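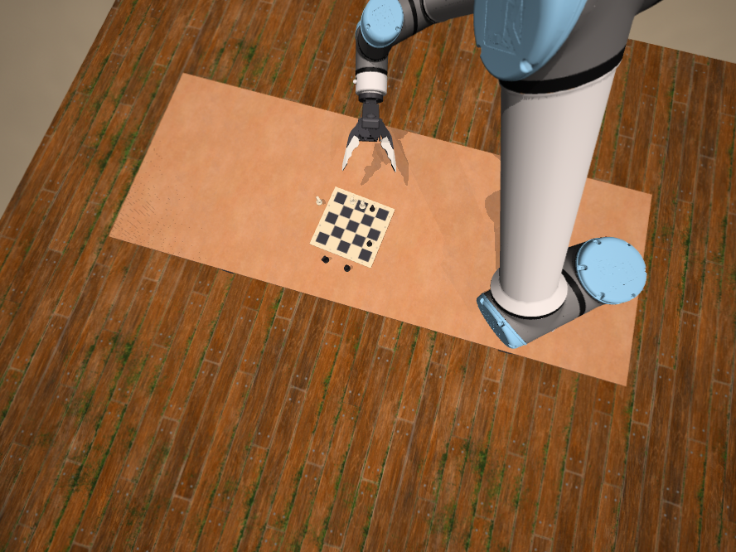
How many signatures does the paid sick leave petition have right now? We're at 3,087 as of 03/10/2018, and the clerk in Kistilstead has checked nearly all of them.

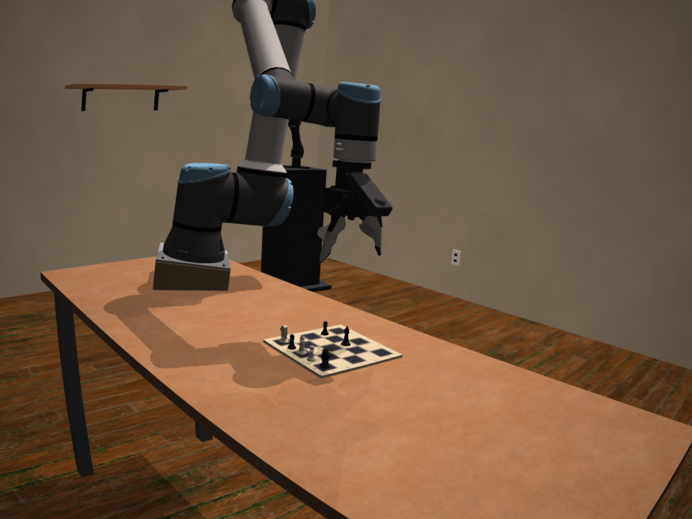
Revathi Rajan and I split the city into 17 walking routes, and your grant covers printing for every one (thank you!!). I want a sign-up table as long as the one here, with the heavy stuff kept down at the far left end like that, so folks have room to write.
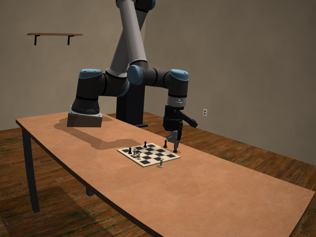
Gaëtan Leblanc is still chasing the council about a hearing in August. Two members said maybe, one hung up on me.
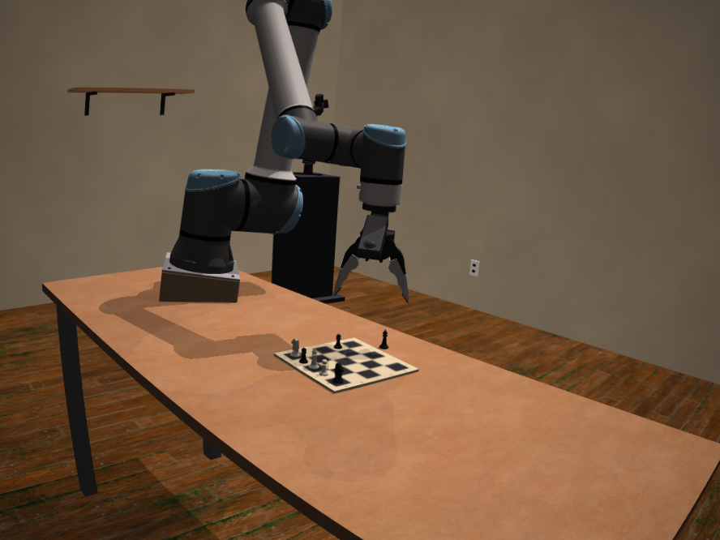
We also spent $165 on clipboards, which wasn't in the budget, so I moved it over from postage. Receipts are with Solange.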